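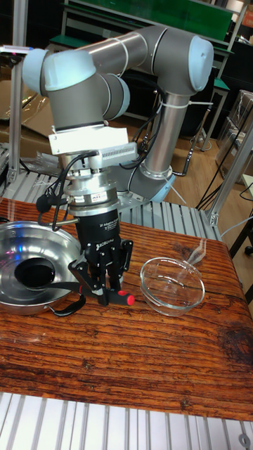 Gray links and pale blue joint caps over a wooden tabletop.

I started carrying a sketchbook in September, mostly because my phone was full and I'd promised myself I would stop taking 50 pictures of the same cove. The walk out from Wirnstead is easy enough, so I sit on the rocks and draw whatever holds still. Usually that's the rocks. 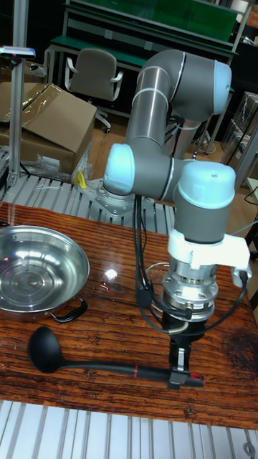 Ink is where I get into trouble. I love a dark, confident line, and I have never once drawn one on the first try – my cliffs come out furry. So I practice at home on plain shapes with a clear outline, and a long black ladle lying on a table is about as good as it gets: one handle, one curve, done. Then I go back to the cliffs and they're a little less furry!

The hill above Prusgate is my other spot. It's over 1000 feet of climbing, and by the top my hands shake so much that every tree looks windblown (some of them are).

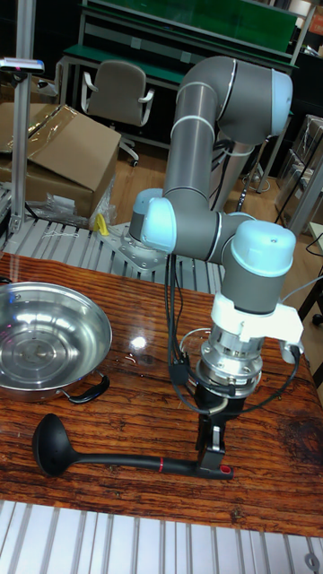

Paint, if you must

I held out on watercolor for ages. Then I bought a tiny Bruvix set and a pad of 50 sheets, and went through most of it trying to get wet sand right. It's grayer than you think, then suddenly pink.
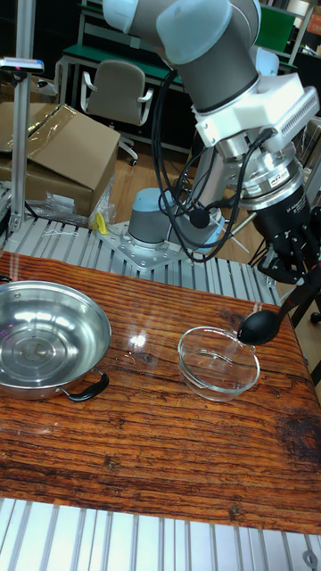 Water is the hardest thing to paint, and I say that as someone who has ruined a lot of it. Tide pools are worse, with the sky on top and the weeds underneath. What helped me was looking at clear glass first. Take a bowl like the one on that tabletop, with a black rubber bulb just above the rim: you draw the dark thing, find the edge of the glass, and leave the rest of the paper alone. I tried the same with a pool last week and left almost half the page white. It's the one I've pinned up over my desk.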